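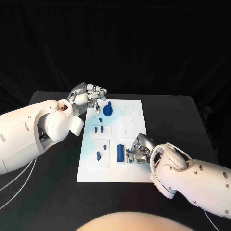 Two-arm cell with the assembly board on the table. Right hand low over the board, left hand above the round knobbed part.

Resetting the Board and Checking the Hands on the Trodance Cell

This procedure covers the board reset and hand check for the two-arm cell. Run it at the start of each shift and after any stop that leaves a hand closed on a part. Allow 45 minutes the first time.

Before you start

Pause the program and wait for both arms to hold still. Set the speed limit to 60 mm/s in the Cusex panel. Keep the stop button within reach of whoever is at the table.

1. Free the hands

Open the right hand first. If it is gripping a small part, support the part with two fingers before you send the open command. Raise each arm straight up until the fingertips clear the tallest post, then swing it outward. Do not push on the fingers to move an arm.

2. Seat the board

Lay the board flat on the table and press on all four corners. If it rocks, lift it and wipe the tabletop. Smudges on the board surface can stay unless they cover an engraved outline.

3. Reload the parts

Pull every blue part and wipe the bottom end with a dry cloth. Place pegs and posts upright on their plates. The large ridged cylinder goes in last - it blocks the reach to the parts beside it.

4. Check the wiring

Look through the openings in the arm housings at the red wiring. It should not rub on the edge of the shell when the joint bends. Move each joint slowly through its range and watch the wires as it turns. Then check that the white cables on the table lie clear of the board.

5. Test the grip

Load program 699 and run it 4 times per hand. Each finger should close without a jerk. If one lags, tighten the knuckle screws with the Henderero driver and repeat the test.

Log the result under Guzmán, Cell Maintenance. Return the speed limit to its normal setting before you restart the program.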